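Teaching from the Wrist: What Our Hand-Held Gripper Learned When Nothing Was in Its Jaws
Final project report, Metari Robotics Lab, undergraduate section

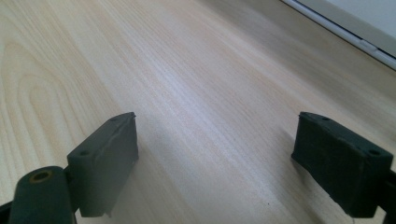 Figure 1. View from the gripper camera, jaws open over the wooden tabletop.

When we started this project in February, we had a fairly simple plan. We wanted to collect demonstrations with the Markine hand-held gripper, train a small network on them, and see if it could predict when the jaws ought to close. We did get there in the end, but the part we grew fondest of was a side question that came up along the way — how much of each recording should be kept when the jaws are open and there is nothing between them?

Frames like Figure 1 make up a very large share of any demonstration. A person reaches, pauses, changes their mind a little, and reaches again, and all the while the camera is looking at two dark finger pads and a lot of wood grain. Our first instinct was to throw these frames out, and we spent most of a week writing a script (we called it Kiani, and we are still a bit proud of it) that did exactly that.

Data and method

Our full set came to 3,241 demonstrations of picking up and setting down small household items. Each of us took turns holding the gripper so that the set would not lean too heavily on one person's habits. We then trained the same network twice. The first version saw the trimmed recordings, with every empty-jaw frame removed up to the moment just before contact. The second saw everything. Both used the same settings and the same amount of training time, and we tested each on 21 arrangements of items that had been left out of training.

Results

The trimmed version closed at the right moment in 16 of the 21 arrangements, and the full version in 17. We want to be careful here, as a difference of one is far too small to lean on. What did stand out was the kind of mistake. The trimmed version tended to close early, over bare table, especially where the grain was bold or the overhead light left a pale band across the surface. The full version was more patient and its misses were mostly late closings.

What we would do next

We would love to repeat the comparison on the Grukero bench, where the surface is plain gray, to find out if the grain really matters as much as we suspect. We would also try keeping only a portion of the empty frames, as training on all of them took nearly twice as long and tied up the shared computer for other groups (thank you for your patience, everyone!). The Kiani script and our training settings are in the section folder for next year's students.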